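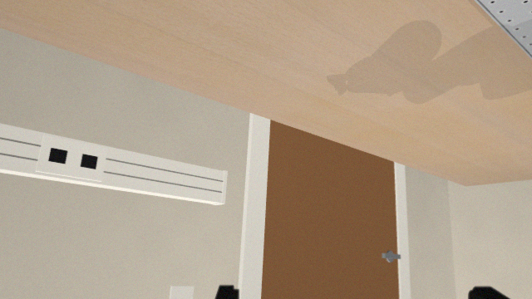 No. 16

Wrist camera under the bench, in the simulator

Progress on the Flokora arm has been slow through June, and most of it has been in software. The physical arm is still clamped to the end of the workbench with one motor out for a new gear. In the meantime I have been working in a simulated copy of the workshop, and this post covers the underside problem, which I have put off since the spring.

The task is simple to state. The arm has to reach below the bench top, look up, find a cable clip fixed to the underside, and press a cable into it. I do this by hand every few weeks and dislike it. The camera sits on the wrist and looks out past the two fingers, so when the wrist is tipped back, almost everything useful in the view is wood. The render at the start of this post is from such a pose. The fingertips only just show along the bottom, and the upper half is the underside of the surface with faint grain on it.

Faint grain is bad news for feature matching. My tracker wants corners, and a pale board has very few of them. What it found was the straight lower edge of the board, the door frame behind, and the outline of the shadow on the wood. The door frame is fine as a reference. It has long vertical lines, high contrast against the brown door, and it does not move. The shadow is the trouble. It reads as the arm and gripper, and it shifts every time the arm does, so any feature on its outline is attached to the wrong thing. With those points included, the pose estimate drifted toward the shadow and the arm followed it.

I tried three fixes.

The first was to turn off shadows in the renderer. The drift went away at once, but this only proves that shadows were the cause. The workshop has a lamp and I am not going to work in the dark.

The second was to reject features by contrast. Shadow outlines in the render are soft, and edges of real parts are mostly sharp, so a gradient threshold ought to separate them. It did, for one lamp position. When I moved the lamp nearer to the arm the outline got crisper and the threshold let it through again. I could have tuned this for a week. I gave it an evening.

The third was to predict the shadow. The simulator knows where the lamp is and where every link of the arm is, so I project the links onto the plane of the board, grow the result by a margin, and mask it out before the tracker sees the image. The margin is 10 pixels. Smaller values left slivers of outline in, and much larger ones removed the board edge, which I need. This is the version I have kept.

To test it I ran 632 reach attempts with the lamp position and the start pose randomized. With the mask on, the final pose error stayed inside the tolerance of the clip in all but a handful. The bad ones share a cause: the wrist rolls so far that the door leaves the view, and the board edge alone cannot fix position along its own length. That is a geometry problem and no mask will help. I have added a cost to the planner so it prefers poses with at least one vertical line in view. It takes a slightly longer path as a result, which I can live with.

A few notes on the model itself, for anyone building something similar.

The perforated metal plate at the edge of the board is useful and dangerous. Up close, the rows of holes give the tracker plenty to hold on to. At a shallow angle they all look alike and it will match one hole to its neighbor without complaint. For now I accept points on the plate only when it faces the camera within a fairly tight cone.

The long white fixture on the wall was left in on purpose. Its lower edge catches the light and throws a strong line, and it runs at a slight downward angle in this pose, where the door frame is close to upright. Two line directions are much better than one. Svyatoslav Hutsuliak suggested keeping it when I was stripping the room down for speed, and he was right. Removing it saved almost no render time anyway.

Textures matter less than I thought. I swapped the wood for a flat tan color and the results barely changed. I put the grain back because the flat version made debugging harder on the eyes.

Render speed is about 270 images a second at the low resolution I use for the tracker, on the old desktop with the Parnen card. Higher resolution costs more than it returns.

What is left: the mask depends on knowing where the lamp is. In the simulator that is a variable I can read. In the workshop it is a clamp lamp on a bendy neck that gets knocked by my elbow. The plan is to estimate its position at startup by moving the arm through a short sweep and watching which edges on the board travel with it - the same outlines I have been trying to discard. Hrytsenko's write-up on the Kotby forum does something close to this with a fixed overhead camera, and I expect the math to carry over with the camera on the wrist, apart from the extra transform.

The gear should go in first. The new one is printed and the bore needs a little reaming before it will seat on the shaft. After that I will rerun the calibration on the real joint offsets, copy them into the model, and try the lamp sweep in both places with the same code.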